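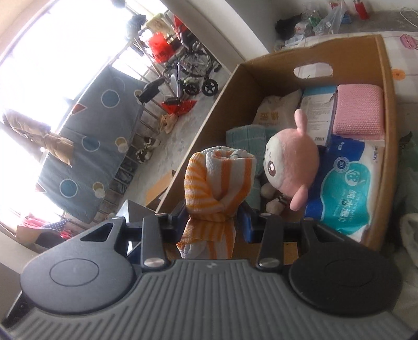 Packing-by-hand gallery, March round. Put together in a hurry between batches – captions are mine (Svenja), complaints to Jarosław.

Quick intro for anyone new on the Corkthorpe list. We're teaching box packing with the hand-held gripper. You do the job yourself, the tool records it, the arm learns from that later. No scripts. Real bedrooms, real stuff, whatever people have lying about. Target is 50 good takes per home, 9 homes so far.

**Orange and white towel, rolled**
Held upright between the jaws, cardboard box just beyond. Rolled goods grip better than folded, so Rhona wants more of them. Squeeze slow. Let the pads settle befor you lift.

**The box**
Pink plush toy, teal knit cloth, big pack of tissues, another towel in pink. Good mix – soft things next to a carton with proper corners. Keep it like this, don't tidy it between takes.

**Background**
Window, cushion, wheelchair, shoes. All fine, leave it in. Duda's plain-table set was too clean and the policy fell over the minute it saw a bedsheet.

Running total is 1,923 takes. Dariusz is still checking the last 12 for dropped tracking, so that number may move. Wiesława has the spare finger pads if yours are wearing thin, ask her before you start a session and not halfway thru.

Next upload goes to the Skandard folder, same naming as before.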